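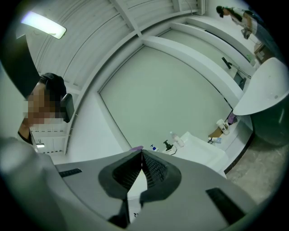
Ingeborg Imhof writes that her Pritska hand gripper drops wet bottles, and asks whether the Carvalho pad set is worth buying before she sends the tool back to Zerden for service. Try the following first. The pads come last.

Clean the fingers
Soap film is the usual cause of slipping. Wipe both fingers with a damp cloth and a drop of washing-up liquid, rinse the cloth, wipe again, then dry. No solvent cleaners: they harden the rubber on the older Pritska pads.

Mesh and slots
Use a soft dry brush, working from the middle outwards. Never a wet cloth. If the mesh is greasy from kitchen work, dab it with paper towel and leave it overnight.

Setting out the counter
Stand pump bottles with the spout facing the wall. Grip below the shoulder of the bottle, never by the pump. Paper cups should be at least half full or they crush at the factory setting -- turn the force down to 6 for cups and put it back up for anything with a cap. A bottle lying on its side is best picked up across the middle.

Cardboard
Flat pieces need an overhang of a finger's width at the counter edge. Small boxes can be taken by the sides if they are taped shut.

Service or pads
Zerden's service covers cleaning, new pads and a force check, and took 7 working days when I used it in March. The tool came back with the grip reading correct and one screw missing. The Carvalho set is pads only. Mine have done 300 hours on bottles and cups with slight wear at the tips. Salico sells a cheaper pad under part 213; it fits, but it marks white plastic.

For wet bottles alone I would buy the Carvalho pads. If the fingers close unevenly, send it in.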